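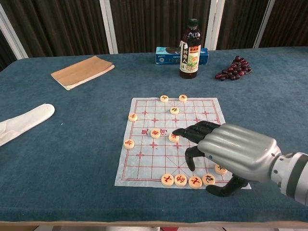

Closlow Games Club will add a weekly xiangqi session to its programme, the club confirmed on January 14, 2023. The Chinese form of chess has been played there informally for 2 years, mostly on spare tables after the bridge players finish. The sets are the ordinary kind: a paper sheet printed with a red grid, and round wooden pieces with a red character carved into each. The sheets are laid directly on blue felt and fold away after play. Pieces stand on the intersections of the lines, and a band called the river divides the two halves.

Homa Ahmadpour, who will run the session, said beginners usually need an evening to learn the characters. "The moves are quick to pick up — the cannon takes longer, as it has to jump a piece to capture," she said.

The club has 78 members and has set aside £780 for further sets, clocks and printed rule sheets, to be supplied by Dirnari. Players from Plestitz have been invited to a friendly match in June, to be played under a fixed time limit. Places at the first session can be booked at the club desk.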